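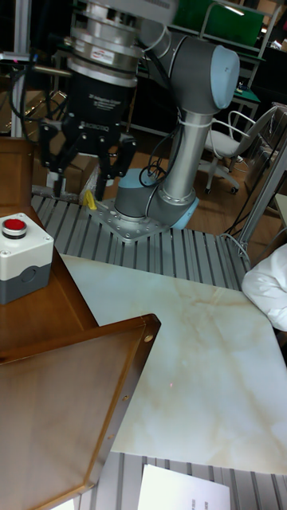
Votport is a software package for describing, planning and running short handling jobs on a robot arm fitted with a gripper. It sits between the person who writes the job and the controller that moves the joints, and it was written so that the same job could be carried out with whichever gripper happened to be bolted to the wrist that day. The first public version came out in May 2019, after a long stretch of private use at the Burnach workshop, and it has been looked after ever since by a small and rather devoted group of people who mostly met there.

Background

Votport grew out of an older set of scripts called Nurier, which drove one arm and one gripper and did so quite well, as long as you never changed anything. Every grasp in Nurier was written down as finger positions. When a gripper with a different number of fingers went on, every job had to be gone through by hand, line by line, and a good many people at Burnach still remember those afternoons (some of them more fondly than they probably should). Oľga Čierny rewrote the grasp portion first, meaning to stop there, and then found that the planner leaned on it in so many places that she might as well keep going.

The name has no agreed meaning. It is usually pronounced with the stress on the first syllable.

Structure

The package is divided into 3 layers, which the manual calls the job layer, the hand layer and the motion layer.

The job layer is where most users spend their time. A job is a plain text file listing surfaces, objects and steps, and it says things like "take this from above and set it down over there" without mentioning fingers at all. Surfaces are given names and heights, and a step may refer to any of them.

The hand layer turns each step into something a particular gripper can do. It reads a hand file, which holds the shape of the gripper, how far it opens, how much room it needs around an object and where its fingertips are when measured from the wrist flange. A two-finger hand has to be turned to suit the object, so its file lists the wrist angles worth trying. A three-finger hand can also spread or narrow its fingers, so its file lists spreads as well, and the search takes a little longer.
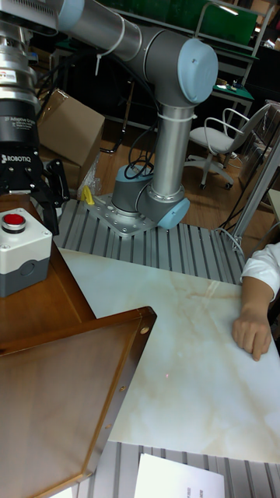
Ulises Lozano has argued for years that the hand layer tries to do too much, and that choosing the wrist angle ought to belong to the planner, which already knows where the obstacles are. His proposal was discussed at length and partly taken up: the hand layer now offers a ranked list of angles and the planner is free to pick any one of them.

The motion layer does the planning proper. It tries up to 200 paths for each move, throws out those that pass too close to a named surface, and keeps the one with the least turning at the wrist. That last preference came from hard experience with cables. If none of the paths will do, the job stops before the arm moves and prints the name of the surface that got in the way, and new users tend to be very grateful for this the first time it happens.

Changing hands

Swapping one gripper for another is the thing Votport is best known for, and the manual gives it a whole chapter. The order of work is as follows.

1. Close the running job and put the arm in its parked pose.
2. Fit the gripper, then load its hand file by name.
3. Run the tip check, which brings the fingertips down toward a known point on the work surface and asks the user to confirm the distance.

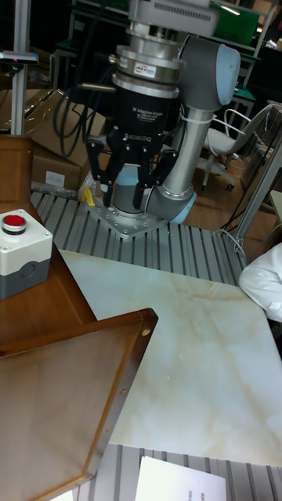 4. Replay the job at low speed with the fingers held open.
5. Save the tip offset. Votport keeps the last 7 for each hand, so an older one can be brought back if the new one was taken carelessly.

Forks and related software

Dalgleish is a fork that drops the job layer and lets other programs talk to the hand layer directly. It began the following June and shares its hand files with the main package, so a file written for one can be used in the other with no changes. The two groups of maintainers get along well and trade fixes most weeks. A converter for old Nurier jobs is included with both, though it leaves out comments, and anyone with a large collection of those would do well to keep the original files somewhere safe.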